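# Chapter 4: Early Readers and Their Letters

Children meet letters long before they meet reading. A child in Ulthorpe may know the first letter of her name at three, pick it out on a cereal box at four, and still be a year away from sounding out a word. This chapter deals with that middle stretch, when letters are familiar objects but don't yet stand for sounds.

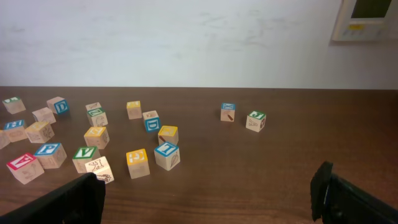

Most of what we know about this stage comes from small classroom studies. The Cluretum survey is larger. It followed 3,512 children across 59 preschools, beginning each April, and recorded which letters they could name and which they could match to a sound. Naming came first in nearly every case. The gap was widest for letters whose names give little help with the sound — *h*, *w*, and *y* in particular.

Teachers in the Kestau district had noticed the same thing and had moved those letters to the end of the year. Section 4.2 looks at whether that order makes sense.

## 4.1 Where children work

Letter work is often done sitting down, at a table, for short periods. A clear surface gives a child room to line letters up from left to right, a habit that English print depends on. 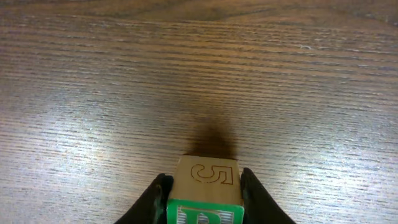
**Figure 4.1** A wooden tabletop with a glossy finish.

Before reading on, write down the letters you think a four-year-old would learn first, and keep the list for the exercise in Section 4.3.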